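A Year of Putting Bricks Down

The lesson at Omow this morning is a gray baseplate and a handful of toy bricks. An operator guides a robot arm down to the plate, lines up a brick, and lets the arm do it again somewhere else. Every attempt is recorded and kept for a program called Witum, which is meant to learn the job by example. 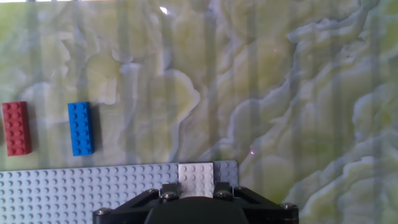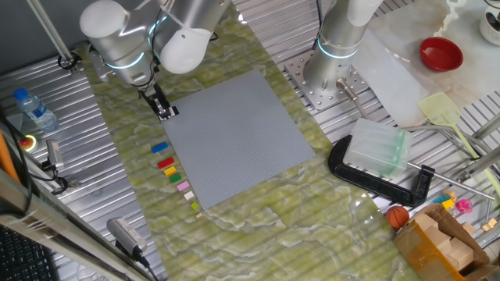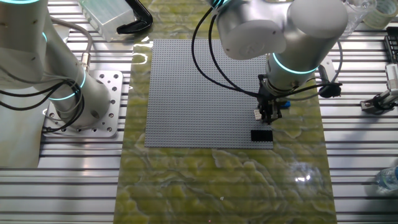
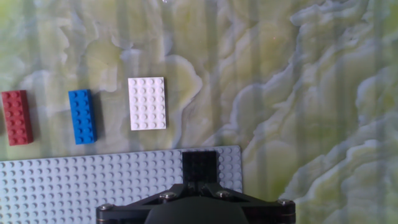

Bricks, baseplate and gripper at the Omow workshop. The first and last pictures are from a wrist camera.

Omow has been at this for 365 days, in a former print shop on Parry Street. The company began with folding cloth, dropped it in February, and moved to bricks. Cloth was hard to score. A brick is either seated on its studs or it isn't, and a person checking the recordings can usually tell at a glance.

The work is slow. An operator does up to 4 hours a day at the controls, with breaks, and then spends the rest of the shift labeling. Each recording gets a short sentence: which brick, where it went, whether it needed a second try. Failed attempts stay in the collection under their own label. Early on they were thrown out, and Witum learned nothing about what to do when a brick tipped over.

Variety matters more than speed. Operators are told to change the starting layout between attempts – shift the plate, swap a color, turn a brick the other way. Left alone, people drift into habits. One review found that most of a week's recordings began with the same reach from the same side, and the program had picked up the reach along with everything else.

Camera views from the wrist and from beside the table are stored together. The software that matches them, Turer, was written in-house and still loses its place when a recording runs long. Those have to be lined up by hand, a chore that goes to whoever finished labeling first.

The next batch will use smaller bricks. Operators have already asked for better chairs.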